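Search notebook Go

Tuesday, Kestby records request

Ilville released 1037 pages on the Bradero license-plate contract. Indexed the first 500. Retention clause is on p. 18; the exhibit it cites is missing.

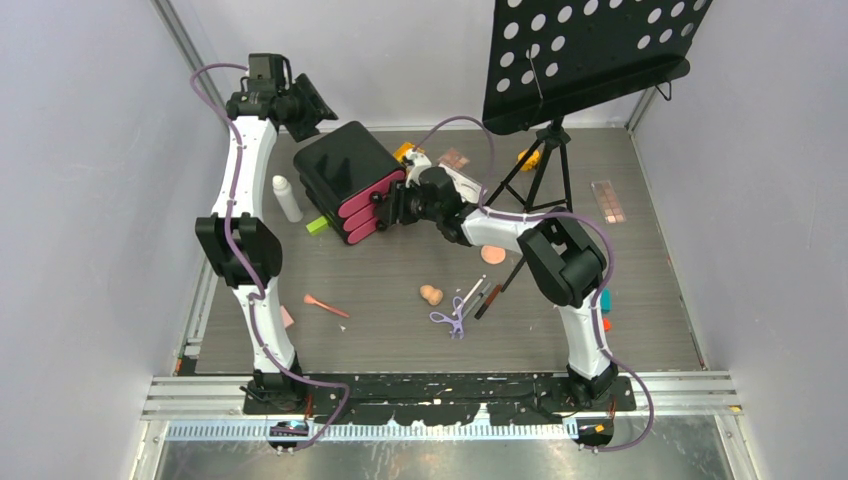
Redactions next. Three emails withhold the recipient line with no exemption cited – appeal those first. Scans stay in page order on the shared drive. Do not rename the folder.
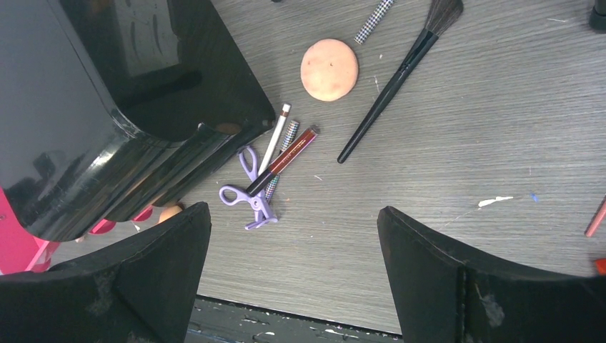

The appeal letter should quote the clause in full and ask for the exhibit by title.

Recent entries
Kwon subpoena log
Bradero invoices, March
Fusion center mailing list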